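Consuelo Restrepo keeps the letters in shoeboxes, sorted by the town they came from. She has 338 of them, all written between members of her mother's family, and for two years she has been typing them up so that her cousins can read them.

I went to see her on a Wednesday morning. She had already been working since six.

"I start early because the light is better and the phone doesn't ring," she said. "My grandmother wrote in pencil on both sides of thin paper. Some pages take me a whole morning."

Her grandmother's family left Drallent when the mill there closed. Two brothers went to Ostolia and found work on the railroad. The sisters stayed behind another winter and then followed. The letters cover the gap and the years after it, when the family was spread over several towns and hardly ever in one room.

What do people write about when a letter takes three weeks to arrive? Mostly money and health, Restrepo said, and then the price of things.

"There is one where my great-uncle spends a full page on a coat. What it cost, what it should have cost, who else bought one. He mentions at the bottom that he is engaged to be married." She laughed. "I had to read that one twice."

She spells everything the way they spelled it. Early on she corrected the mistakes, and her cousin Katherine Ticona asked her to stop. Ticona had learned to read from an aunt who wrote the same way, and she wanted the words left alone. Restrepo went back and redid the first box.

"That cost me most of February," she said. "But Katherine was right. You can hear them better."

The typed pages now come to 3,064, counting the notes. The notes are her own addition. She explains who each person was and what happened to them, where she knows. Where she doesn't, she leaves a blank line.

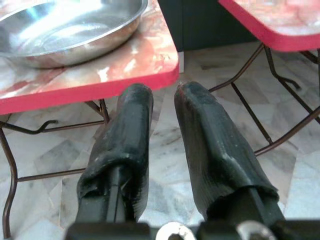
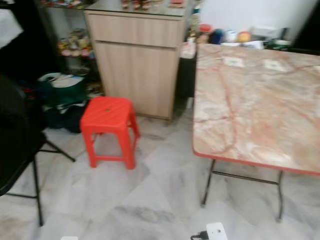

She has had offers of help. A cousin suggested scanning everything and letting software do the reading, and she tried it with a few pages. It could not follow the pencil -- it turned one aunt's name into three different words on a single sheet. She does use the scans as a backup.

I asked whether there was anything she had left out. She thought about it for a while.

"Two letters. They are about a debt, and the children of the man who owed it are still alive. I typed them, but they are in a separate envelope. Katherine knows where it is."

She plans to have copies printed and bound once the last box is done. The last box is the Ostolia one, and it is the hardest, with water stains on nearly every page. She hopes to finish it before the family gets together again.

"My cousins ask me how it ends," she said. "I tell them they got a telephone."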